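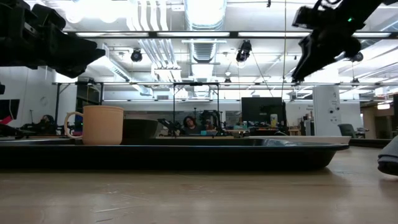

Thread on trays, mugs and why the tabletop in the shared kitchen corner keeps getting scratched. Long one. Mute if you don't care about crockery.

Background: the table is light wood with a clear finish. It came to us secondhand from Mudby and it already had a few marks. It has gained more. I keep the notes on it, so I am the one posting.

A wood finish is soft compared with ceramic. The glazed parts of a mug slide over it without much harm. The foot is the problem. Most mugs stand on a ring of bare clay where the glaze was wiped off before firing, and bare clay is an abrasive.

Test at home: turn a mug over and run a fingertip around the ring. If it feels like fine sandpaper, that is what your table is getting every time someone drags it six inches to make room for a plate.

Fix for the mug: wet-and-dry paper, silicon carbide, start at 400 if it's really rough and finish at 2000. Keep it wet. Water holds the dust down, and you do not want to breathe clay dust. Half a minute per grit is plenty. Rinse, dry, check with the fingertip again.

Do not sand the glaze itself. It will go dull and it will stay dull.

Bowls are the same story with a smaller foot. A bowl with flared sides carries its load on a narrow ring, so the pressure per unit of contact is higher. A full soup bowl pushed sideways does more damage than a full mug.

Fix for the table: a tray. Wide, shallow, with a lip. Crockery lives on the tray, the tray stays put, and all the dragging happens on a surface that costs a fraction of a tabletop.

I have opinions on lips. A vertical lip holds spills but you catch your knuckles on it when you pick up a mug. A sloping lip holds less liquid and is easier to wipe, as the cloth runs up and out without leaving a wet line in the corner. I prefer sloping.

Depth: deep enough to hold one spilled mug, shallow enough to reach over. Anything deeper turns into storage. Ours had teaspoons, a dead battery and a packet of Nosivier oatcakes in it within a week of being put out.

Color: black hides coffee and shows everything else. Flour, limescale, crumbs, fingerprints. If you have hard water, wipe it dry or you will get white rings. A pale tray has the opposite problem. Pick the stain you would prefer to look at.

Gloss also matters. A glossy tray under strip lighting shows every smear from across the room. That can be useful if you want people to wipe it. In our case it has had no measurable effect.

The underside gets overlooked. A tray with grit stuck beneath it is worse than no tray, as you now have a large flat sanding block. Lift it once a week, wipe the table, wipe the bottom of the tray, put it down. Put it down - do not slide it.

Felt pads help for a while. They also collect grit, and then they hold it in place against the wood. Replace them when they look gray. Thin silicone dots last longer but can leave marks on some finishes, so try one in a corner first and leave it for 7 days.

On existing scratches. Pale thin line with nothing to catch a fingernail: it is in the finish, not the wood. Clean with a damp cloth and a drop of dish soap, let it dry, then rub in a little clear paste wax along the grain. It won't vanish. It will stop drawing the eye.

If your nail catches, wax is only cosmetic. You need a fill or a proper refinish. I used the Zunitow repair stick in January on a shelf of mine and it was acceptable on a short gouge and poor on a long one. Shade 1117 was the nearest match for light wood and still came out slightly yellow.

Scuffs are different again. A scuff is often material left behind by whatever rubbed against the table, so try removing it before you polish anything. Pencil eraser first. Then a damp cloth. Stop there if it works.

No melamine sponge on a satin finish, please. It is a very fine abrasive and it will leave a shiny patch, and a shiny patch is harder to live with than the scuff was.

Someone asked about coasters. Fine for one mug. They travel, they stick to the base of a cold glass, and they end up under the table. With more than 10 items in circulation a tray wins.

Someone else asked where the tray is from. Roy, the kitchenware place, in the seconds bin. There was a small chip on the underside and I filed it smooth before it went anywhere near wood.

Next job is the mug feet. I have the paper and a bucket. Will post the before and after fingertip results, for the two of you who are still reading.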